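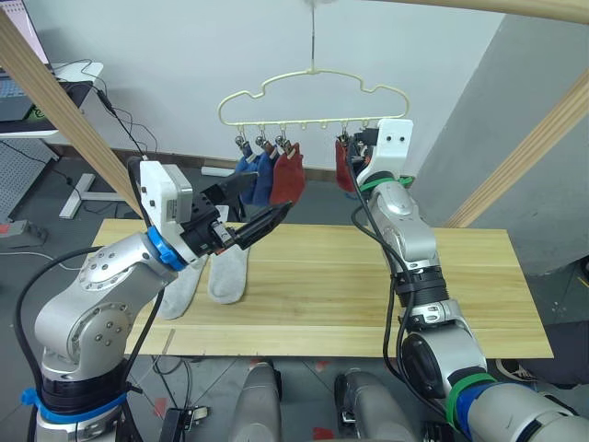 A dropped sock should count as a fault

Zoila Cáceres
Feb 25, 2022

Our sock-hanging rig at Wadilach pulled its own hanger down in the second hour of a run. The left arm had closed on the wire of a clip when it should have closed on the sock under it, and then it carried out the next move, which was to lower the hand to the table. The clip did not give. The hanger's hook opened out and the lot came down across both arms. Yaneth Pacheco was standing at the end of the table and pressed the stop. She had a scratch on one wrist from a clip and nothing worse.

I have read the report three times. It says "gripper misalignment, operator stop, no injury", and the remedy is a stronger hook. I think the remedy is wrong, and I signed it, so I should say why.

The arm had been catching wires since June. The clips hang by thin loops of metal and swing when a neighbour is touched, and the fingers go in close beside them. Most of the time the loop slipped free and the sock fell, or the arm opened, tried again and got it. We wrote those down as retries. Over 300 retries went into the log before the hanger fell, and there was no way of telling from the log which of them were a missed sock and which were a hand shut on a piece of metal fixed to something overhead. They are very different events. One costs a few seconds. The other is a machine pulling on its surroundings without knowing it.

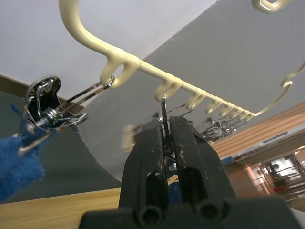 Fingers closed on the wire hook of a clip, with more clips further along the bar.

The arm had the information. The Huamán controller reports the load at the wrist, and a sock weighs next to nothing. When we went back through the run, the load was well above anything a sock could account for, and it stayed there until Yaneth hit the button. Our limit had been set for the arm's previous job, lifting trays, and we never brought it down. It took me an afternoon to change.

The case against me is one I have heard from people I respect. If every odd load stops the rig, you spend the day walking over to restart it. Flinix, who wrote our task software, advise leaving limits loose while a task is being learned and tightening them later. I understand that. We had 2 rigs to keep going and 16 days to get results. But "later" had no date on it and no name beside it, and during that loose period somebody is nearly always standing next to the table, picking up socks and putting clips straight. The limits were at their loosest when people were at their closest.

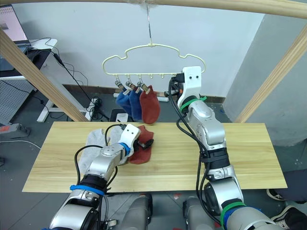 The right gripper at the end of the hanger's bottom rail, the left holding a red sock on the table.

I also think the softness of the work misled us. We had a proper fence round the Jukano press, and everyone who went near it had been trained. Nobody fences off laundry. Yet the arms on the sock table weigh what they weigh, and they move with the same force whether the thing between the fingers is wool or wire.

So I would like three changes. Log a caught wire as a fault, separately from a miss. Set the load limit from the object being handled, on the first day, and let the person who wants it raised put their name to that. Keep hands away from the hanger while the arms are live, even to straighten a clip.

The stronger hook has been fitted. It will hold for longer before it bends, so the arm can now pull harder on it than it could before.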